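Call for Participants: Working Group on Good Practice for Small Tabletop Robot Arms

Zerex, together with Grimero and the Jacobs training centre, invites applications from people willing to help draft and test a code of good practice for small robot arms used in shared work areas. The finished code will apply at all Zerex sites and will be offered to colleges and community workshops at no charge.

Participants will review the existing Zerex bench rules, which run to 41 clauses, and try out revised wording at the bench. Trial tasks are kept simple so that attention stays on the procedure. A typical one involves a robot gripper, a paper plate and a small cube.

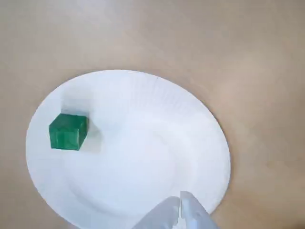

Applicants should be comfortable reading technical rules and saying plainly where a rule is unclear, out of date or impossible to follow. Experience in machine safety, teaching, laboratory work or equipment repair will be an asset. Formal qualifications are not required.

The group will consider the following matters:

Marking of the work area and labelling of benches
Cable routing and inspection of joints before start-up
Hand clearance while an arm is powered
Stopping, restarting and handover between operators
Record keeping after a fault

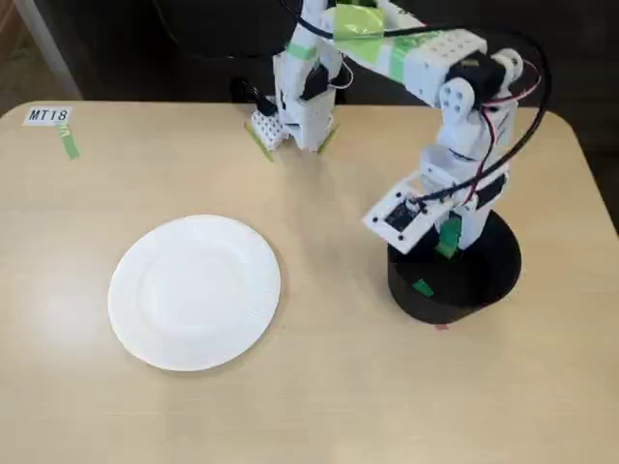 Reading time: 2 minutes

Each participant will attend four bench sessions, beginning in September, and will comment in writing on two drafts of the code. Sessions are held on Saturday from 9:30 a.m. in the Prolletti building, which has step-free access. An honorarium of $1580 will be paid on completion, and travel costs of up to $275 may be claimed with receipts.

Participants must complete the site induction before their first session and must follow the bench rules in force at the time, including any clause under review. Drafts are confidential until released for public comment.

To apply, send a résumé and a statement of no more than 3000 characters to the Zerex standards office, quoting "Bench Code". Please indicate any accommodation you may require. Only applicants selected for an interview will be contacted.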